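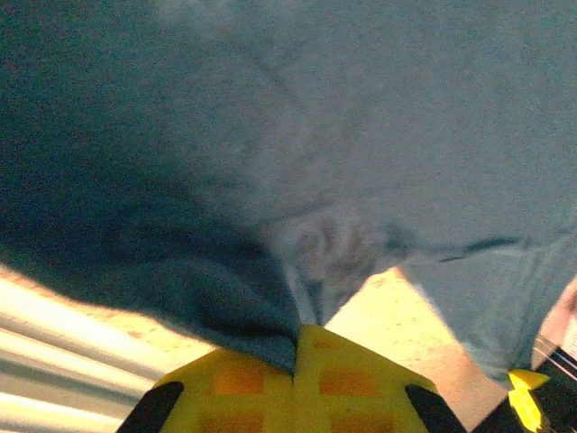 A blue-grey cloth with a soft crease.

Ynyr Rowlands comes to our meeting ten minutes early and chooses the chair nearest to the door. He is a judo fighter in the under 73 kilos, he trains at the Kitar club, and in April he won the final of the Enia Open by a strangle when only 4 seconds were left on the clock.

"I did not know how much time there was," he says. "My coach was shouting, but in that hall you hear only noise. I had the collar and I thought, now I keep it, whatever happens."

It was his first title as a senior. He has fought 87 contests since he left the juniors, and for a long period the results went the wrong way. Two years ago he lost in the first round at five tournaments one after the other, and he began to look for other work. "I filled in a form for a driving job. I still have it at home, in the drawer with the bills."

What changed, in his opinion, was the groundwork. As a junior he won nearly always with one throw, a left-sided uchi mata, and the seniors learned very fast how to stop it. At Kitar he was sent to train on the floor with the older members, some of them past fifty, and they turned him over every evening.

"This was not nice for my pride," he says. "There is a man there, he is a baker, he comes straight after sleeping in the afternoon. He held me down for the whole round and he was talking to somebody about his car at the same time."

He now gives half of each session to groundwork. The rest goes to gripping, and he still does fewer throws than his coach would like. I ask if he misses the old style. He thinks for a moment before he answers.

"Yes, a little. A big throw is the best feeling. But I threw a boy in the semi-final at Enia, with the uchi mata, and he said to me afterwards that he was waiting only for the armlock. So the two things help each other."

The final was watched by 3,277 people, a large crowd for judo in this part of the country. His mother was among them, but she went out to the corridor when the match began. She does this always, he explains, and comes back when she hears the applause — then she must ask a stranger who has won.

Since the spring he has the support of Astix, who pay for his travel, and he works 2 mornings a week in the Choi sports shop. He likes the shop. The customers ask mostly about running shoes, and he has learned to answer them.

His next competition is in the autumn, and before it he must do something about his right knee, which swells after hard sessions. The doctor has asked him for three weeks without contact.

"I said two," says Rowlands. "We are still discussing."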